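Notebook, two-arm bench, gripper comparison
Nov 6, 2023

Carrying on from the last entry. The question is still whether we keep the stock parallel fingers on the two-arm bench or move to the softer Luder pads before the bagging runs start. I want a decision on paper before the spare parts order goes out, so I set aside the whole session for this and left the camera work alone.

Setup first, for whoever repeats it. Both arms bolted to the front rail as before. Rail bolts checked, one on the left base took another quarter turn. Leader arms on the other bench, same operator (me) throughout. Controller is the Varkosgate build from last week with the current limit on the gripper motor set to 70 percent. I did try it higher to begin with, and the right gripper went into overload protection twice while holding against its own fingers, so 70 it is. Position loop at 200 Hz. Logging on, run folder 1058.

Finger sets tested:

Set A: stock fingers, hard plastic, thin rubber strip glued to the inner face.
Set B: Luder pads, soft, ribbed across the finger, slipped over the stock fingers and held with one screw.
Set C: Druter tips, narrow, hard, slightly hooked at the end. We only have one pair, so C went on the right arm only.

Task: put snack packages in a paper bag. One arm steadies the bag, the other picks from the table and drops in. Six picks per set, same operator, packages put back by hand in more or less the same spots between picks. Six is not many. It was enough to see the large differences, and I don't think we should use these numbers for the small ones.

Set A. Four of six. Both misses were the same kind of miss: fingers come down on a flat pouch, close, and the film slides out as they meet. The rubber strip has a shiny patch on it now about where it meets the other finger, and I suspect it gripped better when new. On the four that worked I was pushing down hard before closing, so that the film bunched up between the fingers. This works but it loads the wrist. The wrist motor on the right was warm to the touch after the set. Cleaned both strips with alcohol afterward and repeated two picks outside the count. Slightly better, I think, but I had also had practice by then.

Set B. Five of six. The ribs catch the film without much downward force, and the pads give a bit when they touch the table, so I could come in lower and less carefully. The miss was at the release end: the package stuck to the pad and hung there when I opened, then dropped outside the bag when I moved off. Opening wider would probably fix it, but the pads take up travel. Measured opening with the pads on is 6 mm less than stock, and I noticed that mostly at the mouth of the bag, where the fingers need to open without pushing the paper over.

Set C, right arm only. Three of six. Very good at an edge, poor at everything else. When a seam stands up from the table, C takes it first time with almost no force. When the package lies flat, the tips skate. I also don't like what the hook does on the way out, since it caught the paper at the rim once and pulled the bag along with it. Left arm was running B during this set, holding the bag, and it kept hold.

Notes on the arms themselves. The right arm gets tight when it works in the back corner. Elbow is low, forearm nearly at its reach, and small moves at the leader turn into jerky moves at the wrist. With the hard fingers this shows up as a chatter against the table. With B the pads soak most of it up. I would rather fix it by moving the pick area toward the front, and I will tape off the back strip before the next session so that we stop putting things there out of habit. 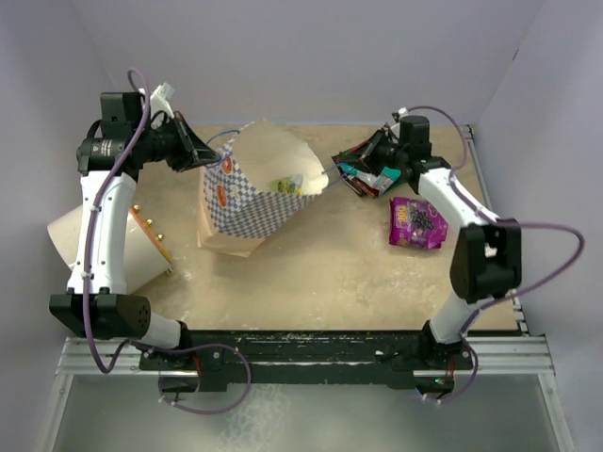 Hjaltadóttir disagrees about the back corner, and wrote in the margin of the printout that taping it off hides the problem from the comparison. If the bagging runs will have packages landing anywhere on the table, then the grippers should be judged anywhere on the table, and a set that only does well in the front half has not won anything. Also asks that the chatter be logged as a fault against the controller and not against the fingers.

Fair on the second point, and I have opened it as a controller item. On the first, I'll split it. Front half and back half get scored separately from now on, no tape. It doubles the number of picks per set, but these go quickly once the fingers are on.

Cables. The purple ones are long enough, and they stay clear of the fingers, but the loops on the outer side swing when the arm moves fast. I watched for any tug at the wrist connector and could not feel one by hand with the arm powered off and moved through its range. Put it on the list anyway. If we shorten the loops we lose the slack needed for the far reach, so the better fix may be one more tie near the elbow. To be tried on the right arm first.

The paper bag. I had expected the bag to be the hard part, and with two arms it mostly isn't. Folding the top back gives the left gripper something stiffer to hold, and it keeps the mouth open. Without the fold, the paper closes as soon as the holding arm leans on it. With the fold it stays open through several drops. The base is the weak point, because an empty bag slides. Two items dropped in beforehand were enough to stop that. For the comparison I started each set with the same two items already in the bag, and I should have written that down before starting and not halfway through set A.

Fitting time, since it came up last time. A to B is quick, one screw per finger, no recalibration needed beyond the open and closed limits. B to C means taking the finger off completely, and the screw on the inner side is hard to get to without rolling the wrist over by hand. After C went on, the closed position was off and the gripper stalled against itself at the first command. Reran the limits and it was fine. Whoever fits C next: run the limits before enabling torque.

Wear. One Luder pad has a nick at the lower rib, left finger, right arm. It was not there when it went on. Could be from the table, could be from the screw head on the other finger. Marked it with a pen line to see if it grows. The C tips show nothing. The A strips are lifting at one corner and need new glue whatever we decide.

One thing that the scores don't show is how tired I was with each set. With A I was watching the fingers all the time and correcting. With B I looked at the bag more than at the fingers. If several of us are going to drive this for hours, that matters to me more than one pick in six. I don't have a good way to measure it. Time per pick would be a start, and it's already in the log, so I'll pull it out of folder 1058 before the next session.

Where this leaves us: B on both arms for now. Not final. The release problem needs another look, first by opening to the full limit over the bag, and if that doesn't do it, by dusting the pads or trying the version with fewer ribs. C goes back in its box, though I would like to see it on one finger with B on the other, hook side under, pad side on top. The opening may not be symmetrical then and the limits will need care.

To do:
Glue A strips.
Extra cable tie, right elbow.
Controller item: chatter at far reach, right arm. Attach log.
Time per pick, all three sets.
Repeat B and A, front and back scored separately.
Mixed pair, B plus C, right arm only.
Ask Druter for a second pair of tips, only if the mixed pair looks useful.

Left the bench with both arms parked and torque off. Set B still fitted on the right and left, limits saved in the controller under the B name. The old limits file for A is still there too, so check which one is loaded before you power up.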